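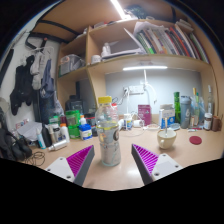
Impi Heiskanen maintains that a desk needs no clearing order at all, and that you just start at the front. I have my doubts.

Desk & Shelf Guides
March – by Pirjo Suominen

Section 2: Clearing the desktop

1. Take off the mug first. Remove the spoon before you carry it.

2. Check the caps on all bottles, then lift them away one at a time. A cap that looks closed may not be.

CAUTION: Keep liquids away from the power strip and its cables. Switch off the desk lamp before wiping under it.

3. Group the toiletries by use. Sorting by color is often recommended – I have yet to see it last until April.

4. Stand up any spray can lying on its side.

5. Put back only what you use at the desk. Pens and a coaster, fine. Six kinds of lotion, less so.

NOTE: The Fernis organizer tray is said to hold 13 bottles. Try it with your own before believing that.

Go to Section 3 for the shelf.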